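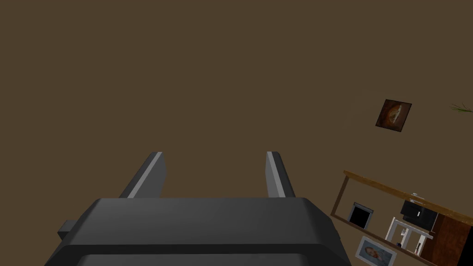

Róisín Madigan keeps telling new people to do a dry run with recording off, and the steps below assume you did.

3. Teleop demo, Pullora sim
Reading time: 2 min

1. Load room. Fingers open, holding nothing.
2. Press Record. Wait for the tone.
3. Move slow. One arm at a time untill you get the feel.

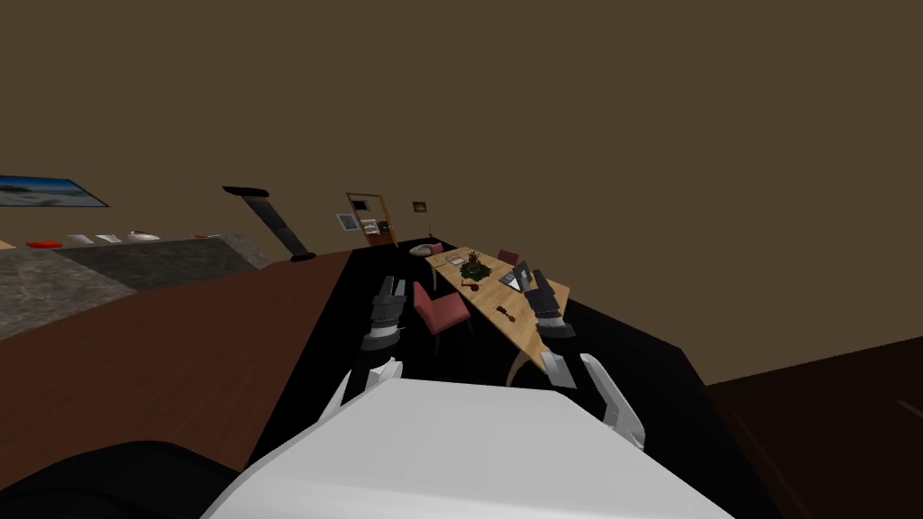 4. Reach, close, lift, hold. Then Stop.
5. Bad take? Delete it now, not later. Aim for 30 good ones.

CAUTION: dont reset while recording. Kills the file.

Last updated: Saturday, March 30, 2019

Comments
Sinéad Dunne: Step 2, no tone on my headset?
R. Madigan: Check the mute switch.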